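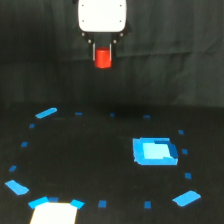
July 25, 2019
By Gareth Whitlock

The blue tape was my idea, and I'll go on taking the blame for it until my sister gets married again.

She'd asked me to plan the seating for the Stoltholm supper, 39 guests and two families who hadn't spoken since the business with the boat. I can't do that sort of thing on paper. I need to push things around and mutter. So I cleared off the black table in the back room, got out a roll of blue tape and made myself a ring of it, little squares and longer strips, and I stood there feeling like a general.

"What's the red one?" my sister said.

"That's Uncle Ziditz."

She thought it over. It was a nice piece, shiny and squat and flat on the bottom, and if you've met my uncle you'll know I'd chosen well.

"You can't put him by the Macapagals," she said.

"I wasn't going to."

"You can't put him by Aunt Hirel either. She still has his ladder."

I hadn't known about the ladder! Nineteen years I've been going to that woman's house and I have climbed that ladder - I've cleaned her gutters off it. So I went around the ring again, and every square had somebody next to it he'd insulted or borrowed from or nearly married.

We were at it until five in the morning. My sister fell asleep in the armchair with her shoes on, and I kept going, trying him here, trying him there, always ending up back over the middle where there wasn't any tape at all.

The phone rang a little after breakfast. It was him.

"About this supper," he said. "Would anyone mind if I just did the music?"

I told him I'd have to check the plan.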